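From: Irena Olszewski
To: cases-and-cloths list
Subject: Re: Hard clamshell cases, lid angle and hinge wear

On Sunday the list moderator for Ternudero wrote:

> We are replacing the spectacle cases we hand out at the Ternudero
> reading room. The old ones are soft pouches and too many glasses come
> back with bent temples. I have two quotes, one for a hard clamshell
> from Tredon and one for a similar shape from Ument. Both are dark,
> both snap shut, and the price is close enough to ignore.
>
> Questions for anyone who has run these for a year or more:
>
> 1. Does the lid stay up when the case is open on a table, or does it
> fall forward onto your fingers?
> 2. Which part goes first, the hinge or the lining?
> 3. Is a shallow tray a problem for thick frames?
>
> We would order 88 to start.

Taking these in order. I have had both makes in use at the Costello branch, with 40 of each in the first batch and the rest of our 580 bought later, all Tredon.

1. Lid angle. The Tredon lid goes a little past vertical and rests there. The spring is a flat strip behind the lining and it pulls in one of two directions, open or shut, with the changeover at a third of the travel. Below that point it closes by itself. Above it, the lid stays back until pushed. The Ument has a weaker spring and the changeover is higher, so a case opened only halfway will close again. People who open it fully have no trouble with it. People with stiff hands often stop short, and those are most of our borrowers.

Weight matters here too. An empty case of either make can tip backward when the lid is thrown open quickly, as the lid is the heavier half. With glasses in the tray it sits flat. If you keep empties open at the desk, put them on something with a bit of grip. A smooth tabletop lets them slide when the lid is pressed down from the front.

2. Wear. The lining goes first on the Ument. It is glued along the rim only, and it lifts at the hinge side where the fold works it loose. You can reglue it with a contact adhesive, applied thinly and left open for the time given on the tube. On the Tredon the hinge goes first. The outer covering cracks along the fold line, then the strip begins to show. Once the strip is exposed I take the case out of use, as the edge will mark a lens.

I inspect by opening and shutting each case 8 times. Anything that fails to snap on one of those goes in the repair box. It is slow work for a full set but it catches the weak springs before a borrower does.

3. Tray depth. A shallow tray is fine for wire and thin plastic frames. With thick frames the problem is the folded temples, which stand higher than the rim and take the pressure from the lid. Lay the glasses with the lenses facing up and the temples underneath, then close the lid without pressing. If it needs a push to meet the rim, the case is too small for that pair.
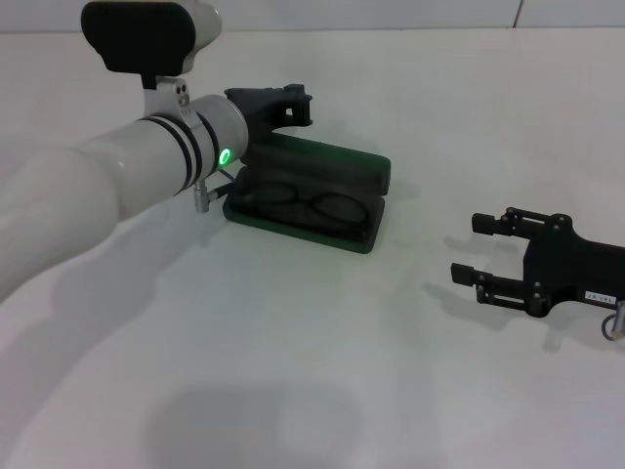

On color, I would avoid plain black for the whole order. Ours were hard to find at the bottom of a bag, and the borrowers could not tell their own from the next person's. A dark shell with a tint at the rim is easier to pick out when it is open, though much less so when it is shut. We ended up putting a small numbered sticker on the underside. Stickers on the lid rub off.

Cleaning: damp cloth on the outside, soft dry brush inside. No alcohol on the covering of either make, it takes the finish off the Ument in particular.

If I were placing your order I would take the Tredon for general lending and ask for a few of their deeper model for the thick frames. Ask them to confirm the inside depth with the lining fitted, as the catalog figure is for the bare shell. I can send you one worn sample of each make if you give me a postal address off list.

Irena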